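PRESS RELEASE
28/05/2021

Bulorine opens evening repair courses in Tully for people who want to change their work

The training company Bulorine will open a new programme of evening courses in Tully for adults who wish to learn the repair of household appliances. The first course is for people who have a job at present, or who have lost one, and who cannot attend a school during the day. Registration is open from today.

The programme has the name Ninent. It was prepared since January together with Jitham, a firm which repairs washing machines, cookers and vacuum cleaners in the region. Jitham will lend two of its technicians as teachers and will receive participants in its workshop for the practical part.

The reason for the programme is simple. Many households in Tully throw away a machine because they wait too long for a repair, or because they find no person who will come. Last year Jitham had to refuse 741 requests for repair, as it did not have enough trained staff. In the same period Bulorine received many letters from adults who asked for a practical course and found only courses for young people leaving school.

"We saw these two problems on the same table and we asked ourselves why they should stay separate," says Dymphna Lynch, director of Bulorine. "A person of fifty years can learn to change a pump or a heating element very well. What this person needs is a course which finishes before the last bus."

The course has a duration of 40 evenings. It is divided in 3 parts. In the first part the participants learn the basic rules of electrical safety and the use of a meter. In the second part they take apart and put together again the most common machines. The third part takes place at the workshop of Jitham, where each participant works next to a technician and also learns how to speak with a customer, how to write an estimate and how to order the correct spare part.

Tanveer Rana, workshop manager at Jitham, will teach the second part. He asks future participants not to be afraid of the theory. "I was myself a baker before," he says. "The first month I confused all the words. My teacher told me to write each word on a piece of tape and to put the tape on the part. I will do the same with my group."

A first small group has already tried the material of the course. Padmavathi Rai, who worked many years in a hotel laundry, was one of the people in this group. She found the pages on door seals too long and the pages on fault finding too short, and both were changed after her remarks. She has now registered for the full course.

The price of the course includes the printed handbook, a set of hand tools which the participant keeps at the end, and the protective glasses. It is possible to pay in monthly parts. Persons without work can ask for a reduced price, and they should bring a letter from the employment office when they register. No earlier diploma is necessary, but the participants should be able to read a simple instruction in English. For those who are not sure of their English, Shiela Manalastas will give a free lesson on technical words before each evening of the first part.
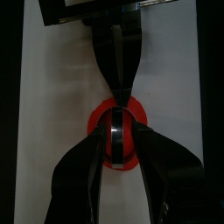
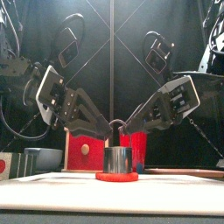 At the end of the course there is a practical examination. Each participant receives a machine with a fault and must find the fault, explain it and repair it in one evening. Those who pass will receive a certificate from Bulorine, signed also by Jitham. Those who do not pass can try a second time without payment.

Jitham has declared that it wishes to offer work to people from the first course, although it cannot promise a place to each one. Bulorine is also in contact with other repair firms near Tully and will publish their names when the agreements are signed.

An information evening will be held at the Bulorine office before the start of the course. Entry is free and children are welcome.

Contact for the press and for registration:
Mairéad Daly
Communication, Bulorine, Tully

Photographs may be used without payment if Bulorine is named.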